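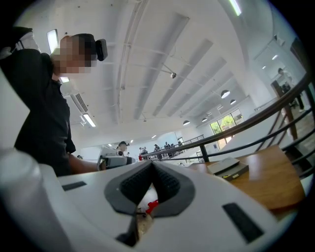
Issue No. 12

Pre-air check, taped interviews: Wallance Hour
By the Farnden standards desk
December
6 shares | 2 comments

Walked the whole thing on the media and trust episode. Marks are OK, FIX or HOLD. Comments under each. Anything on HOLD gets cleared before the tape leaves the building, please, not from the car.

GUEST DISCLOSURE

Guest's past jobs named on air: FIX
Host says "longtime editor" and moves on. Guest also sat on the Quezada Fund board and the fund paid for part of the season. Needs a line in the intro, spoken. Credit crawl doesn't count, too fast to read.

Host and guest connection stated: HOLD
They worked at the same paper for years. First names all through, couple of inside jokes in the second segment. Fine, but say so at the top. Viewer letters will catch it if we don't.

Questions sent ahead: OK
Topic list only. Copy in the folder.

QUESTIONS

Any hard question asked: FIX
Two, both near the end, both let go after one answer. The one about unnamed sources gets a laugh and then we're on to retirement plans. There's a follow-up on the raw tape, I heard it. Put it back.

Leading wording: FIX
"Some people claim" used as a set up again. Which people. Name the critic or read the quote.

Other side represented: HOLD
Critics are described by the guest and no one else. Either a short clip or a line from the host saying what the complaint is. Doesnt need to be long.

FACTS AND FIGURES

Numbers sourced: FIX
"Over 2,000 letters" about the old series. Can't find a count anywhere. Mail log is missing pages for that stretch. Cut the number or say "a lot of mail."

Quotes checked against original: OK
Except the one from the speech, which is a paraphrase read like a quote. Change the graphic, drop the quote marks.

Dates on archive clips: FIX
Third clip has no year on it. Looks current if you tune in late.

EDITING

Cutaways match the question asked: OK
Checked against raw tape, all of them. Nodding shots are from the right segment this time.

Answers trimmed fairly: HOLD
The classroom answer loses its last sentence and now sounds like he's against the whole idea. He isn't. Restore it, take the time out of the opening montage, which drags anyway.

Captions: FIX
Eseck file is running behind the audio after the break. Also "libel" came through as "label" in the second segment. Resend the whole file, no patches.

AFTER AIR

Corrections contact on screen: OK
Up long enough to write down.

Transcript posted: not done
Goes up by 6 p.m. the day after. Last time it went up with the intro missing, so somebody read the top of it befor it posts.

Last updated: December

Comments (2)

The nodding shots point is good, thanks for checking. Can the disclosure line go in the sponsor read or does it have to be the host?

Host. Sponsor read gets cut on the repeat.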